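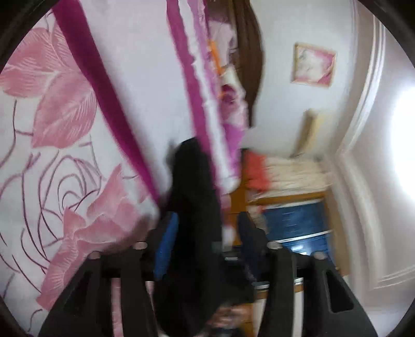 # Design freeze

A **design freeze** is a point in the development of a new product after which the design, or a stated part of it, may be changed only through a formal change procedure. It separates the period in which engineers and designers may revise drawings freely from the period in which money is committed to tooling, testing and purchasing. The term is used in mechanical, electrical and consumer product development. In software the closest equivalent is the *code freeze*.

## Definition and scope

A freeze applies to a named set of documents, usually drawings, material lists, specifications and test plans. These are given a revision number and stored as a baseline. Any later change is measured against the baseline.

Freezing a design does not stop all work on it. Errors may still be corrected, and open items listed at the time of the freeze may be closed. What changes is the authority to act: a revision that an engineer could once make alone now needs approval from the groups it affects.

## Types

**Concept freeze.** Fixes the general arrangement of the product, the main functions and the intended buyer. Dimensions and materials may still move.

**Interface freeze.** Fixes the points where separately designed parts meet, such as mounting holes, connectors and clearances. It is often the first freeze to be declared when several suppliers work at the same time.

**Partial freeze.** Fixes only those parts with long lead times. Molded housings and castings are commonly frozen ahead of labels, packaging and printed instructions.

**Full freeze.** Fixes the complete design for production. Tooling orders are normally released at this stage.

## Timing

The cost of a change rises as a project moves forward. Before tooling, a change in wall thickness may take an hour of drafting work. After tooling, the same change can require a mold to be welded and recut. An early freeze limits this cost but carries the risk that faults in the design will be found too late to correct cheaply.

A late freeze allows more prototypes to be built and tried. It also shortens the time left for tooling and may push purchasing into rush orders. Firms with seasonal products tend to work backward from the shipping date. A product due in stores in July, for instance, may be frozen in full during the previous fall.

## Change control after the freeze

Requests made after a freeze are recorded on an engineering change request. A typical form states:

- the part and revision affected
- the reason for the change
- the effect on cost, schedule and stock already made
- whether earlier test results remain valid

Requests are usually sorted into mandatory changes, which concern safety, legal compliance or basic function, and optional changes, which concern appearance, convenience or cost. Many firms hold optional changes for the next model.

## Relation to patents

A freeze is a common trigger for legal review. A search for patents held by others is more useful once the features to be sold are settled, although a search made at the concept stage leaves more room to design around a problem. Design patent drawings are often prepared from the frozen model. If the outer shape is altered later, the filed drawings may no longer match the product – a mismatch that can weaken the protection obtained.

## Example

Plendby, a maker of small kitchen appliances, used a three-step freeze for its Fetura countertop mill. The interface freeze came 36 weeks before first shipment and the full freeze 18 weeks before. The material list at full freeze held 75 purchased parts. Motor mounts were supplied by Aebischer and the housing molds were cut by Nilisov, which worked from the interface baseline until the final drawings were released. One mandatory change was approved after the full freeze, and the pilot run of 2,293 units was built to the revised drawings.

## Criticism

Methods based on short, repeated design cycles treat the freeze as a source of delay, in that it holds back knowledge gained from testing. Supporters reply that physical tooling sets a limit on repetition whatever method is used. A common middle course is the rolling freeze, in which each subsystem is fixed when its own tests are passed.

## See also

- Configuration management
- Engineering change order
- Stage-gate process
- Design for manufacturability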